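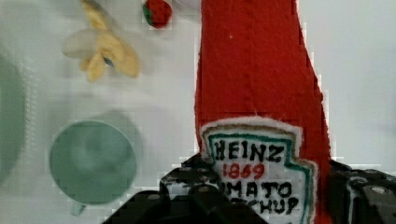
3.2 Materials and layout of the play table

The study looked at how a set of toy kitchen objects is sorted and put away when the objects differ in softness, size and how much they look like the real thing. We wanted a set that an ordinary preschool or family might own, so we bought from shops and secondhand sellers and avoided matched sets from a single maker. Sofia Caldeira made the first selection in March, and Wilmer Agudelo checked it against the inventory lists from the two play centers that took part, Hosulmont and Arilis.

The inventory lists held 1,448 entries after duplicates were removed. Of these, 826 were food items, and the rest were dishes, utensils, appliances and containers. Food items were coded for material (felt, hard plastic, wood, foam or other) and for whether they stood for raw food, prepared food or packaged food. Two coders worked on the lists separately. They disagreed most often on packaged food, where a toy can stand for the package, for what is inside it, or for both. We settled these cases by coding the outer form only, so that a felt ketchup bottle counts as a bottle and not as a sauce.

Felt items needed their own handling rules. They pick up lint, they bend when held, and stitched labels vary a good deal between makers, even when they copy a well-known brand. The bottle in our set has HEINZ sewn across its label in uneven black capitals, with 1869 in red under it. We kept items like this because the center staff told us that children recognize the label well before they can read it. Felt pieces were brushed at the start of each day and replaced if a seam opened. No felt piece was washed during the study, as washing changed the stiffness of two trial pieces.

3.3 Arrangement

Earlier work with the Yadav sorting task placed all objects in a single row at equal distances. This makes scoring simple but gives a poor picture of a play kitchen in use, where dishes and food are mixed and some things already sit inside others. We used loose arrangements on a white table instead. Each arrangement had at least one flat dish, one deep dish, several foods and one appliance, and the foods were spread so that some were near a dish and some were not. 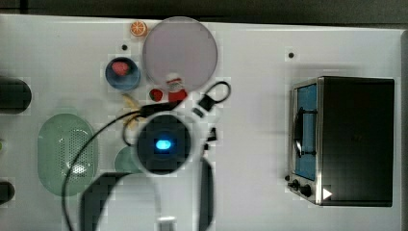
Figure 3. A loose arrangement on the white table, with dishes, toy foods and a toaster oven.

Containment was scored separately from nearness. An object was scored as contained only if it rested within the outline of a bowl, plate, box or appliance, whatever its distance from other objects of the same kind. In Figure 3 the strawberry is scored as contained, since it sits in the blue bowl, while the orange slice is scored as near: it lies just beyond the upper left of the large round plate and has no dish of its own. The banana and the small red item resembling a tomato are both scored as free. The red and white packaged item beside the latter is also free, and it takes the package code described in Section 3.2. Coders worked from the still pictures first and went back to the written session notes only when an outline was hidden.

Color was recorded but was not used to build the arrangements. We had planned to balance red objects against all others, and gave this up after the pilot – toy food is very often red, and a balanced set would have left out items that the centers used daily. Red is therefore treated as a covariate in Section 4.

Dishes caused fewer problems than food. Plates and bowls were coded by depth, and a plate was defined as any dish whose rim could not hold a strawberry in place when the dish was tilted by hand. Lids and perforated pieces were coded as containers if they could hold a food item when laid flat. The Trusitz coding sheet has no entry for such pieces, and we added one.

In total, 1,114 placements were coded across all arrangements. A further 70 were dropped because the object lay on a dish rim and the two coders could not agree on its state after discussion. Most of the dropped placements involved the smaller fruits. We did not move objects to make them easier to score, and the dropped placements are listed by object in the appendix. The same definitions of contained, near and free are used for the tidying task, where the starting arrangement was compared with the one left on the table at the end of the session.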